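Ticket: Gripper closes late on playback, teleop demos, onion pick task
Product: Fistine teleop, sim workspace
Opened by: Declan Rudd
Status: Solved (see last entry)
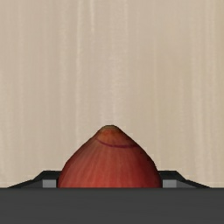 Hi all, I'm recording pick demos in the simulator by remote control and I have a timing problem that's driving me up the wall. When I drive the arm myself, everything goes fine. I come down over the vegetable, squeeze the trigger, lift, done. When I play that same demo back, the arm starts lifting before the fingers have finished closing, and the onion stays on the table. The wrist view is what I steer by, and it's great for lining up side to side (I just get the brown tip near the middle and a finger on either side of the red part) but the gripper body hides the bottom of the onion, so I can't tell from there how low I am. I mention that because my first thought was that I'd been grabbing too high all along and getting lucky.

What I have so far:
- 100 demos recorded, all the same task, onion in a slightly different spot each time
- played back 11 of them, and 3 picked it up
- live driving works nearly every time, I've dropped maybe one or two
- left-hand controller, because I'm left-handed (could that matter??)

Any ideas welcome. I'd really like to keep the demos if I can, my wrist is sore!

---

Reply from Gergely Csizmadia

Hi Declan, thanks for the ticket. Left hand is fine, half of us here drive left-handed. Can you tell me which recording profile you used, Bruretti or Omance? And when you play back, is it the joint positions or the hand commands you're sending? The two look the same in the menu, I know, sorry.

Also please try one thing for me. Record a new demo where you come down, stop, squeeze, and then just sit there for a slow count of three before you lift. Play that one back.

---

Declan again

Okay, so it's the Omance profile (I didn't choose it, it was already picked when I opened the project) and I'm sending hand commands.

Did the slow one. It picked up perfectly! Did it again with the onion moved over toward the far side, and that worked too. Then I went back to my normal speed and it missed. So I guess the grabbing height was never the trouble and I can stop blaming the camera.

I don't love the slow version as a fix though. If I teach it with a big pause before every lift, won't it just learn to pause? I'm going to be doing this with carrots and peppers after the onion, and the whole point was to show it how a person would do the job.

---

Reply from Gergely

You're right, it will learn the pause. I've seen a policy hover over a potato like it was waiting for a bus. The slow demo was only to split the problem in two.

My guess now is the log rate. The Omance profile saves arm commands on every tick but the gripper trigger much less often, so your squeeze gets written down late. At slow speed you don't notice. Open the demo in the viewer, turn on both tracks and look at where the gripper line drops compared with where the arm starts going up. Send me the gap if you see one.

---

Declan

Found the viewer. Took me a while, it was under Tools and I was looking under Demos.

Yes, there's a gap! The arm is already on its way up in the recording and the gripper line is still flat, and then it drops in one big step. It looks like stairs. The arm line is nice and smooth. On the three that worked I can see I happened to wait a bit longer at the bottom, I think I was fiddling with the headset strap on one of them.

Things I tried before you write back, so you don't have to suggest them:
1. Restarted everything. No change.
2. Turned finger friction up. The onion stuck better when it was touched at all, but the lift still came first. Put it back.
3. Switched to the Bruretti profile and recorded five fresh ones at normal speed. All five played back fine. So there you go.
4. Tried loading an old demo under Bruretti. It loaded, but it was just as late as before.

So is the old set trash? Please say no.

---

Reply from Gergely

No! Not trash. Number 4 makes sense, changing the profile only changes how new demos get saved. But the headset side keeps its own raw trigger file with every sample in it, around 3,000 lines for a demo of your length. It's in the Shenoy folder next to the project, one file per demo with the same name. There's a script called retime_gripper that takes the trigger from there and writes it over the coarse one. Run it on a copy first, please. Don't run it on the new Bruretti ones, it will shift them for no reason and you'll be back here mad at me.

If a raw file is missing, the script skips that demo and puts its name in the log.

---

Declan

Ran it on a copy, like you said. The gripper line in the viewer is a proper curve now, and it starts down before the arm goes up. I played back the same 11 as before and they all picked up the onion. All of them! I'm so happy I don't have to redo these.

Two demos got skipped for missing raw files. I checked the names and they're from the evening my headset battery died, so that's fair. I'll record those over again.

Notes in case somebody else lands on this ticket:
- Check the profile before you record anything. New projects seem to open on Omance.
- Play back one demo before you do a big pile of them. I did the pile first.
- The wrist view won't tell you how deep the fingers are. I keep the side view open in a small window now, and my grabs are more even.
- Leave friction alone until you've looked at the two tracks.

One small request, could the viewer get a link from the Demos page? I'd have looked at it on day one if I'd known it was there.

---

Reply from Gergely

Great news. I've put in the request for the link, and a second one to change the default profile, which should really have been changed a while ago. Neither will be in before the December build. Marking this as solved, but reply here if the carrots give you trouble. They're long, so you'll be turning the wrist a lot more, and that track is worth checking too.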